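Teaching Gisel to tidy up: collecting demonstrations for a small robot arm

By Moushumi Majumder
September

My half of the project was the data. Lakmal Liyanage had the training code more or less sorted by the time I joined, so what the group needed was somebody to sit with the arm and show it how to move blocks between paper zones, again and again, until we had enough examples to learn from. That somebody was me (I'd said I liked repetitive jobs, which was a mistake in hindsight, but I did end up enjoying it!).

The arm is called Gisel. One demonstration, or episode, is a single go at a single instruction, such as "pink block to zone 1". We save the joint positions and the camera pictures together, plus the instruction as text. I started with the view from the gripper, as that's the one Lakmal's model leans on most when it gets close to a block. 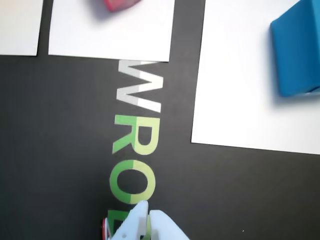
Gripper view, a blurred red object and a blue cube at the top of the frame.

Blur worried me a lot early on. My first plan was to bin every episode with a smeared block in it, and then I realised I'd be binning nearly all the quick movements and leaving the model with nothing but slow ones. We kept them. What I did throw out were the episodes where I'd changed my mind halfway, and there were plenty of those on the first Tuesday.

The layout is simple enough. HOME is nearest the front of the table, then zone 1, then zone 2. I shuffled which block began where, and I tried to put them down a bit carelessly too – a block that always sits square in the middle teaches the arm to go to the middle whether there's a block there or not.
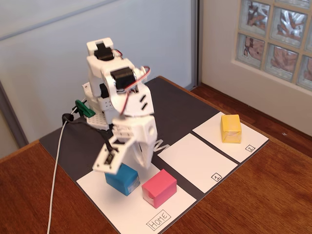 Arif Fakir thought I should go further and start some episodes with two blocks touching, on the grounds that a real tidy-up never gives you neat gaps. I tried it, and it's much harder to drive! The fingers want to nudge the neighbour along. We put those in a separate folder called Lodhi so that Lakmal could train with and without them.

By the end I had 1427 episodes saved. Each one was checked by playing it back at double speed in Romach, our little viewer, and marked keep, fix or drop. "Fix" nearly always meant the instruction text was wrong, usually because I'd typed the zone from the episode before. I now type it last, with my finger on the zone itself, which feels silly but works. 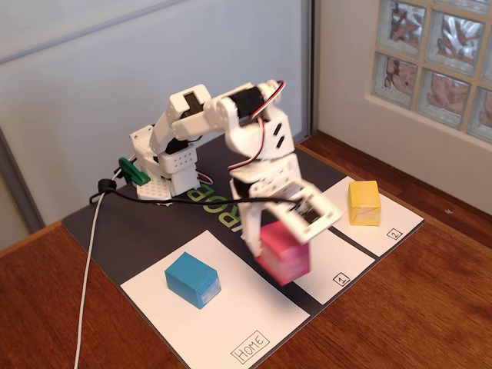

Pink block in the gripper over zone 1, blue on HOME and yellow on zone 2.

Lifting is the bit I'd do differently. I have a habit of closing the gripper and pulling up straight away, and the blocks tip when I do it. Five of us took turns driving, and you can tell whose episode is whose from the lift alone. Sajib Wickramasinghe waits a beat after closing, and his runs look far smoother on the plots. I copied him for the last batch, though I haven't had time to go back and redo mine.

The other thing we nearly missed was the boring part. My early recordings all began with the arm already heading for a block, so the model had never met a view of plain mat and bare zones. Put it in one and it just dithered. I recorded 16 extra episodes that begin with no block in the gripper's view, where the driver has to swing round and find one first. 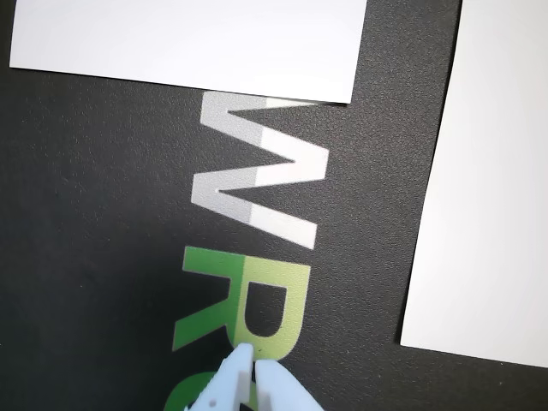 Ashraful Mridha reckoned that 16 was far too few and that a fifth of the set ought to begin with a search, even if it meant dropping some of the easy pick-ups to make room. We argued over this for most of a lunch break. I think he's probably right, but the easy ones are also what keeps the grasp reliable, and I'd want to see both versions trained before deleting anything.

Still to do: the instruction texts in the Lodhi folder need a second check, and my spreadsheet of drop reasons has to be merged with Sajib's. Lakmal's half of the report covers the training runs, so I've left all of that to him.

Contact: Moushumi Majumder, Dretano student projects | © Dretano | Back to top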